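Auer Corporate Seal Press, Desk Model

Flendora Office & Records Supply
Home > Company Records > Seals and Embossers > Desk Models

Item no. 1193
Price: $90, with your engraved die included
Prices last checked 4/16/21

Your company may not legally need a seal. Most states stopped insisting on one long ago, and plenty of firms go from formation to dissolution without pressing a single circle into a single sheet. Then a bank overseas, or a land registry, or a very old client with a very old lawyer, asks for the document "under seal," and a signature in blue ballpoint suddenly looks a little underdressed.

The Auer is a long-handled desk press that puts a raised impression of your company name, state and year of formation into paper. It uses no ink, has no battery and won't ask to connect to anything. You slide the page in, line it up, lean on the handle and feel it give.

We also sell a pocket embosser. It does the same job if you have strong hands and thin paper. If you seal share certificates on heavy stock, or if you have ever had to emboss a whole stack of resolutions before lunch, buy this one.

What you get

Auer press with cast body and rubber feet
One engraved die set, round, 2 in. across
A strip of scrap paper with our test impression on it
Dust cover, gray, not beautiful
Instruction card

Engraving

The standard layout is your company name around the outer ring, with the state and the word SEAL in the middle. The year goes under the state. You can leave the year off. You can replace SEAL with CORPORATE SEAL if you feel the point needs making.

Please type the name exactly as it appears on your certificate of formation, commas and all. We engrave what you type. Wendelin Frei, who cuts the dies, is a patient man and will query an obvious typo, but he has no way of knowing whether you are Rollotgate Holdings, LLC or Rollotgate Holding, LLC. The filing office does know, and it has opinions.

Long names are fine up to the point where the letters become too small to read. If yours won't fit, we'll send a proof with sensible abbreviations, and you can argue with it by email. Logos cost extra and are usually a mistake. Fine lines fill in, gradients do nothing at all, and a detailed eagle tends to come out as a potato.

We don't engrave state seals, court seals or anything that would make your paperwork look as if a government had issued it. People ask. The answer stays the same.

Notary seals are a separate product with separate rules, and those rules change from state to state. See the Notary section, and have your commission certificate ready before you order.

Paper

The press handles ordinary copier paper, 100 percent cotton bond and most certificate stock. Card works too, with a firmer push. Don't try to seal a stapled bundle in one go. You'll get a lovely impression on the top sheet and a rumor of one on the last.

A raised seal doesn't photocopy well. That was the whole idea when it was invented, and it is a nuisance now that everyone wants a scan. Rub the impression lightly with a soft pencil, or use our Rekia seal darkener, and it will show up on the copy. Foil wafers are another choice. They come in gold, red and a blue that looks better on paper than it does on your screen. A box holds 300, which should see most small companies well into the next generation of directors.

Ordering and turnaround

Send us the wording with your order and we'll email a proof. Nothing is cut until you approve it. Once approved, a die can't be changed or returned, for the simple reason that very few other people share your company's name. The press itself can come back if it arrives faulty.

December is busy. It seems that every company in the country finds its minute book at the same moment, opens it, and sees that it has been empty since spring. Order early if you have a year-end signing, or pay for rush engraving and we'll say nothing about it.

Shipping

The press is heavier than it looks and goes by tracked ground service. Large orders of binders and seals may travel in more than one carton. 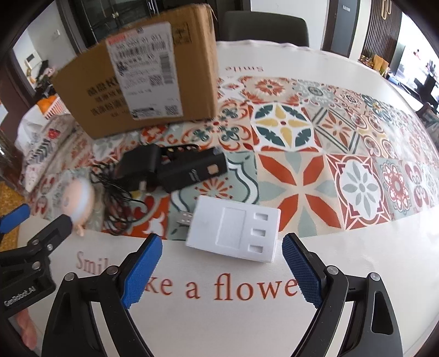
Brown carton with shipping label, on the dining table.

Check the die before you file the packing slip. Press it on plain paper, read the name out loud, and compare it with your certificate. If we've made an error that isn't on the approved proof, we recut it at our cost and pay the postage both ways.

Also bought with this item

Rekia seal darkener, small tin
Gold foil wafers, box of 300
Rollotgate minute book, black, with slipcase
Share certificates, blank, cotton stock
Replacement die for Auer press (use this after a name change, and keep the old press)

Questions about wording go to Emil Rainer at the order desk. He can tell you what fits on a die. He can't tell you whether your contract needs a seal, and would like you to ask your lawyer, who charges more than $90 to answer.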